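To: dining-ops list
Date: Wednesday, June 16, 2021
Subject: Re: [dining-ops] Tables left uncleared after lunch

> We went to self-clearing in March and the rack by the exit fills up
> fine for the first half hour. After that people seem to give up and
> leave everything where they sat. Trays mostly come back. It's the
> small stuff that doesn't. Do any of you still send someone around
> during service, or do you wait and do the whole room at the end?
> We have 57 tables and two people on the floor.

We tried waiting until the end and went back to rounds after 9 days. Our hall is bigger than yours (547 seats, close to 1000 covers on a busy day), but I think the problem is the same. Once a table has been left with things on it, the next person sits somewhere else, and by one o'clock half the room looks taken when it isn't.

What works for us is a cart with two bins and a gray tub. One bin is for paper and wrap, the other for bottles. Cups go in with the paper only if they're empty, otherwise they get tipped into the tub first. The person on the cart does the round tables along the aisle, then the rows, then starts over. They don't wipe on the first pass unless something has spilled. Wiping every table as you go is what made our rounds too slow.

The paper placemats were a mistake on our side. We bought the Zoketti ones because they keep the trays clean, and they do, but people lift them off and leave them with the receipts. If you use them, tell your crew to fold the mat over whatever is on it and take the lot in one go. 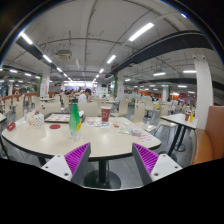

Leave the tissue holder and the coaster where they are, they belong to the table. New people tend to sweep everything into the tub and we were losing coasters every week until we put it on the cart sheet. Loose receipts go straight in the paper bin – we stopped keeping them at the desk, no one came back for one.

Bags are the one thing I'd be careful with. If there's a plastic bag on a table and you can't tell at a glance that it's trash, give it one more round before you take it. Same with any small container with a lid. And skip the table if anyone is sitting close enough that it might be theirs, or just ask.

For the wipe-down we use Vudis cloths and the Ditow spray, diluted per the label. The Paredes spray left streaks on light tabletops. Chairs get pushed in at the end, after the floor is swept.

I can send the cart sheet if you want it.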